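Visit to the Dutby woodworking open day, March 2025

The Jenness works at Dutby opens its doors to the public twice a year. I went to the spring one because we are replacing the tables in our reading room and I wanted to see how the finishes hold up before ordering. Admission was free, and parking was behind the drying sheds.

Gøran Løken led the morning group. He started in the lumber yard, where boards are stacked by thickness and left to season. There were 17 of us, mostly people who do some woodworking at home. He spent a long time on moisture, and several visitors asked about storing wood in an unheated garage. His advice was to bring it indoors for 3 weeks before cutting.

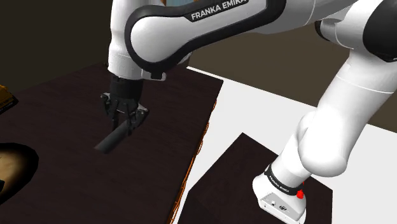 Finish was the subject I had come for. The works offers oil, hard wax and a two-part lacquer, and Saranya Iyer had sample boards of each that we could handle. Oil is the easiest to repair but needs a fresh coat every year. Lacquer lasts longest, though a deep scratch means sanding the whole top. I had been leaning toward a pale finish. A dark brown tabletop like the one in the picture would suit our room better, with its low windows and old shelving, but Iyer warned that dust and crumbs show more on dark tops.

Prices were posted near the exit. A six-seat table in the Panicker line is $2,153 with oil, and lacquer adds $306. Delivery is extra outside the county. Orders placed now ship in June.

Lunch was soup and rolls in the canteen. The afternoon group was going through the chair shop, which I skipped. I took home two sample boards and a price sheet.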